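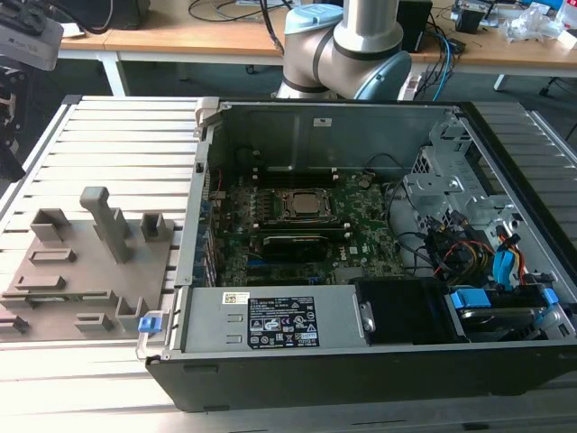
The Saturday robotics club at Vastthorpe has finally got past stacking cubes. I popped in on 17 May 2025, meaning to stay for one cup of tea, and was still there when they were stacking the chairs. This term's project is taking old computers to bits by robot, and the members have split themselves into teams for it. The job on the bench was an old desktop tower with a Dell board, laid on its side with the panel off, and I had Aurelia Olteanu at my elbow telling me which bits were worth points. The light blue clips on the hard drive, for a start. They're the favourite, she told me, as you can see them from across the room and so can the software.

I should say I know very little about robots. I write up the bowls results and the school fairs, mostly, and my last brush with computer repair ended with me buying a new computer. But the club has been asking for a mention since October and I do like people who are this keen on something.

The idea came from Florin Bucur, who runs the sessions and teaches electronics during the week. He'd got fed up with projects that worked beautifully on foam blocks and fell over as soon as anything real was put in front of them. An old PC has springy bits, sharp bits, cables that flop about and parts that only come out if you press something else first. "It's a horrible thing to give a beginner," he said, looking very pleased about it.

There are 24 members at the moment, aged from 14 up to a retired bus driver, and four teams. Each team writes its own program for the arm and gets a slot on the bench to try it out. Points are given for finding a part, more for getting hold of it cleanly, and the most for putting it down where it's meant to go without dropping it. You lose points for tugging a cable. Everyone loses points for tugging a cable!

The teams have names, naturally. Nuna is the youngest lot and the noisiest. Jumov is made up of people who met at the evening programming class, and they have a spreadsheet for everything. There's a team simply called Ciobanu, after Cornel Ciobanu, who was the only person in it for the first fortnight and saw no reason to change the name when others joined. The fourth hadn't settled on one when I left and was down on the whiteboard as Other.

I sat with Nuna for most of the morning. Relu Gavrilă, who is 15, explained to me very patiently that the arm isn't the hard part. You can tell it to go to a spot and it goes to the spot. The trouble is knowing which spot, when the next computer along might be lying a finger's width to the left, or have its cables bunched up somewhere else. His team has spent three weeks on that alone. They started by measuring everything with a ruler, which got them through one session, and now they're working from camera pictures and a good deal of arguing.

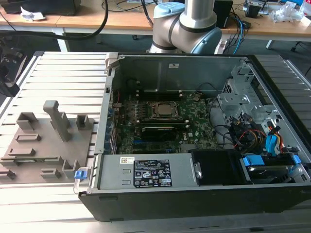
The tower on its side on the club's bench, with the grey 3D-printed fixture plate next to it.

That plate had its own fan club, by the way. Silviu Jitaru from the Jumov team drew it up, and I was shown the earlier versions in a biscuit tin – too short, too wobbly, one that had come out of the printer looking like a melted comb. The one they're using has a tall post with a hooked top and a set of smaller blocks on it, and Silviu was happy to talk me through the corner angles for as long as I liked. I lasted a fair while, I think. He's already planning the next one, with the blocks a bit further apart.

What surprised me was how slow and quiet a lot of it is. I'd pictured sparks and whirring. Mostly it's people leaning over laptops muttering, then a shout of "clear!", then everybody watching the bench, then more muttering. Florin is strict about the shout. No hands near the arm when a program is running, no exceptions, and the retired bus driver got a proper telling-off for reaching over to rescue his pencil.

I asked Aurelia what she thought was the nastiest bit of the computer and she didn't have to think. It's the wiring, all those yellow, red and black leads that come off the power supply and bunch up by the drive. Her team (she's with Ciobanu) wants to go for the drive first and leave the leads well alone. Jumov reckon that's cowardly and are going for the memory, which is little and fiddly but out in the open. There was some quite heated chat about this over the custard creams, and I was asked to take sides and declined.

The money side is modest. The club raised £3889 last year through a raffle, two quiz nights and a sponsored something-or-other that I'm told involved a canal, and that's going on parts, printer plastic and the hire of the room. The old computers cost them nothing. People in the village have been handing them in, and the pile in the store cupboard is now big enough that Florin has asked me to ask you to stop for a bit. Keyboards and mice they never wanted in the first place. If you've left a fax machine by the door, please come and collect it.

The teams go head to head at the end of term, with each getting three runs and the best one counting. Family and neighbours are welcome to come and watch, and there'll be a cake stall, run by Relu's gran, whose lemon drizzle I can recommend without reservation. Cornel wants a commentary over the loudspeaker. Florin doesn't. I'd put my money on Cornel.

If you fancy joining, they take new members at the start of each term and you don't need to know any programming, although a bit of patience helps. Under-16s need a form signed by a parent or guardian. Sessions are on Saturday mornings, doors open at half past nine, and you should bring your own mug – they're very short of mugs.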